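How I get my CE hours done before renewal (without the July panic)

Posted 7 Mar 2021 by Natalie Fairclough

I've held a property manager's licence for 11 years now, and for most of those I left my continuing education until the last possible minute. Please don't be me! After one awful renewal with a declined application and a late fee of $200, I worked out a system, and it's pretty easy to copy.

Step 1. Log in to your licensing portal and write down your expiry date and how many hours you owe. Mine is 19 this cycle. Check how many have to be in ethics or trust accounting, as general electives won't cover those.

Step 2. Pick a provider and check it's on the approved list (the current one, not the PDF you saved years ago). I did my last lot through Clallton, and a colleague swears by Fothergill. Both let you stop halfway through a module and come back later.
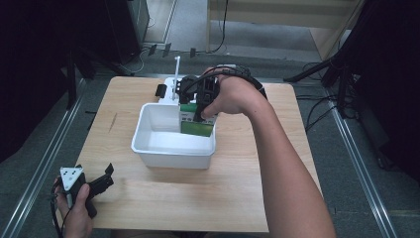
Certificates are where most people come unstuck. Save each one the day you finish the course, and name the file with the course code first so they sort themselves. I keep paper copies as well, old-fashioned I know, and any container will do for that. A plain white plastic bin like the one on the table, with a box standing up in the back of it, is plenty of room for a few years of renewals. Put the receipts in too, you'll want them at tax time.

Step 3. Book the hours like you'd book an inspection. I do an hour with my morning coffee, phone in another room, and I start with the ethics module while I've still got some patience.

Step 4. Do the quiz straight after the reading. I once left a 136-page tenancy law unit for a fortnight before the quiz and had to read the whole thing again. Ugh. 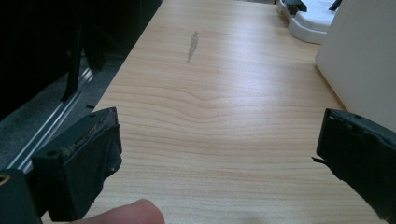
Light wood tabletop, grain and all.

Step 5. Upload everything, then go back in a few days later and make sure the hours show as accepted. If one is stuck on "pending", email the provider first and include your licence number exactly as it's written on your certificate.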